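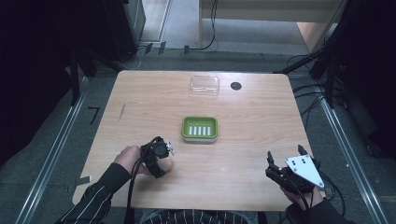 *Table with the green soap dish and the clear container set out, a gripper in each hand.*

# Working practice meeting, handheld gripper stations

**Month:** July
**Started:** 2:05 p.m.
**Present:** station operators from both shifts, the Stultora review desk, the Clisia software team, and the site lead for Stomasby
**Apologies:** the Güneş office, who sent written comments (read out under item 4)

## 1. Last meeting's notes

The notes from the last meeting were read through and accepted with one correction. Under "table preparation" they said the tabletop should be wiped "after every task." What we agreed was "after every change of objects," and the operators were very glad to have that put right, as some of them had been wiping away faithfully for weeks. Thank you to the early shift for spotting it.

The action on spare wrist straps is closed. They are in the second drawer by the sign-in sheet, and anybody may take one without asking.

## 2. Cables

We spent the longest time on this one, and it was a good conversation, so these notes run on a little.

The draft rule said that gripper cables "must not touch the table at any time." Operators from both shifts felt this was too strict to be useful. With a gripper in each hand and a person sitting close up to the front edge, the cables have to go somewhere, and a rule that gets broken every few minutes soon stops being read at all. The software team said that a cable lying still on the wood does no harm to their side of things, and that what troubles them is a cable that drags across an object or tugs at the wrist halfway through a reach.

After a fair amount of back and forth (and a very helpful demonstration with a phone charger), the following wording was agreed:

- Cables leave the gripper away from the objects and hang clear of the operator's knees.
- Before starting, the operator moves both hands to the far edge of the table and back. If either cable pulls, stop and re-lay it.
- Cables on the floor are kept out of the path between the chair and the aisle.
- A cable with a split or flattened jacket is swapped before the next recording. Please don't tape it.

The late shift asked whether the check has to be done again after a short break. Yes, if the operator has stood up.

## 3. Objects and table layout

The review desk brought a list of things that slow them down, and it was taken in good spirit by everybody. The main one is leftover objects. If the task card calls for a soap dish and a small container, those should be the only loose things on the table, and anything from the earlier card goes back to its bin first.

There was a friendly disagreement about transparent items. One view was that clear plastic should be left out of the beginner cards altogether, as it is hard to judge where the lid ends when you are reaching for it with gripper fingers and can't feel it. The other view was that homes and kitchens are full of clear plastic and we would be doing ourselves no favors by putting it off. We settled on keeping clear containers in, with the understanding that a new operator may ask for a different card during their first two shifts, no questions asked.

Other points agreed:

- No object is to be placed over the cable port in the tabletop. Small parts have gone down there before, and fishing them out is nobody's idea of a nice afternoon.
- Scratches in the wood are to be noted on the table sheet but do not stop work. A splinter or a raised edge does.
- Start positions should vary from one take to the next. Please resist the urge to line everything up nicely! Several of us are guilty of this.

## 4. Comments from Güneş

The Güneş office uses the same practice sheet and wrote to say that their operators found the section on rest too vague. It says to rest "as needed," and in their experience people who are doing well tend not to feel the need until their wrists are sore. They asked for a fixed limit.

The operators here agreed, and several said the weight is hardly noticeable at first and then very noticeable indeed. The new wording is that an operator may hold the grippers for up to 3 recordings in a row, and then both come off and go on the stand. Anyone who wants to stop sooner just stops. The site lead asked that this be said out loud at the start of each shift, so that no one feels they are letting the others down.

Güneş also asked about sleeves. Long sleeves are fine as long as the cuff stays out of the straps and does not hang over the gripper fingers. Bracelets and watches come off.

## 5. Review of recordings

The review desk has now gone through 583 recordings against the old sheet. They asked that failed grasps be kept and marked as such, with no trimming by the operator, and this was agreed warmly on all sides. A dropped object is part of the work and nobody will be spoken to about it. Clisia will add a "dropped" button to the end screen.

## 6. Actions

- Site lead: reissue the practice sheet with the new cable and rest wording, and send a copy to Güneş.
- Clisia: add the button, and make the task card text larger, please.
- Stultora review desk: pick 2 good recordings and 2 untidy ones to show new operators.
- Both shifts: try the far-edge cable check until we next meet and write down anything awkward.

## 7. Any other business

The early shift asked for a second chair cushion. Agreed at once.

Closed at 3:20 p.m. Next meeting in August, same room.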